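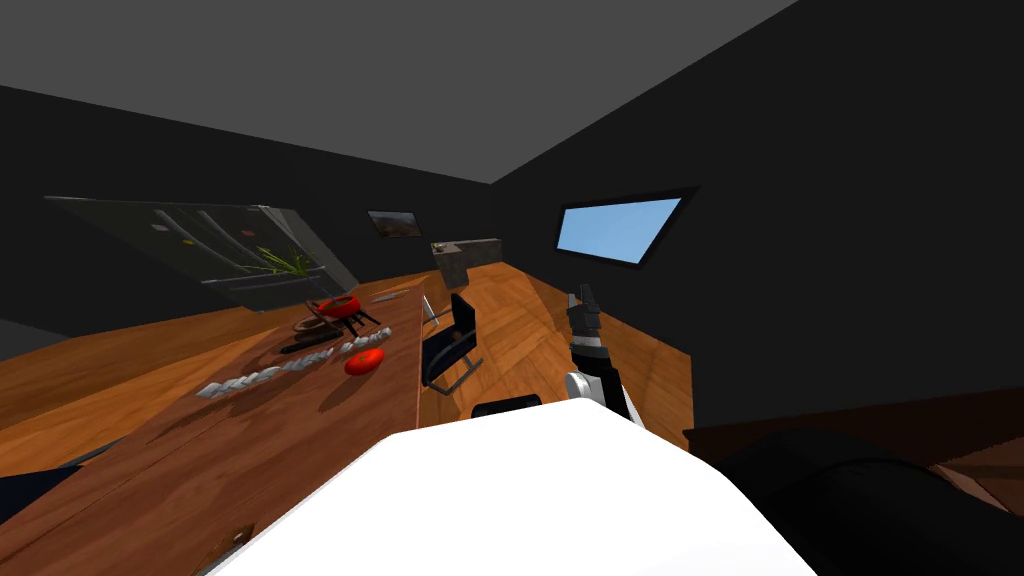

Hòa Phùng wants to know why the planner still gives up on arm paths that any person looking at the room would call easy. It came up twice at the November planning meeting last year and again last month, so it gets the first item in this newsletter.

The short answer is the collision model. Until the last release, the Cullik planner treated each piece of furniture as a single box. A table became a solid block down to the floor, and an office chair became a block as tall as its backrest. With the base parked close to a long table, most of the space an arm could use was marked as occupied before the search began.

Release 9 changes this. Furniture is now broken into convex pieces when the room is loaded, and the pieces are cached with the room file. Small objects on a tabletop keep their simple shapes, which is enough for the approach phase. The fine geometry is swapped in only when the gripper is within 40 mm of a target.

We ran the new build against the full Ukent set, 3777 simulated start poses across the indoor rooms. Planning time per query went up slightly on the first call and came back down once the cache was warm. Failures labelled "no path found" dropped in every room with a table in it. The rooms with glass panels did not improve, and we think that is a perception fault – the depth filter is discarding returns it should keep. Kneževič has the ticket.

One more change to watch for. The head camera transform is now read from the simulator clock instead of the controller clock. If your scripts assume the horizon is level, check them, as the view can be well off level while the base and torso are moving. Logs from the old build will replay, but the timestamps will be off by around 3 control cycles.

The build is on the Mositeck internal server under the usual path. Delete your old room cache before the first run.

Last updated October 22, 2019

Comments

tmw_controls: Does the cache need clearing on the headless machines too? Mine loaded fine without it, but the chair was still a box.

Hòa Phùng: Yes, those too. Thanks for the explanation, by the way. My two worst queries now solve on the first try.

gripperfan: Any chance of the convex pieces showing up in the viewer in a different colour? Hard to tell what the planner is seeing.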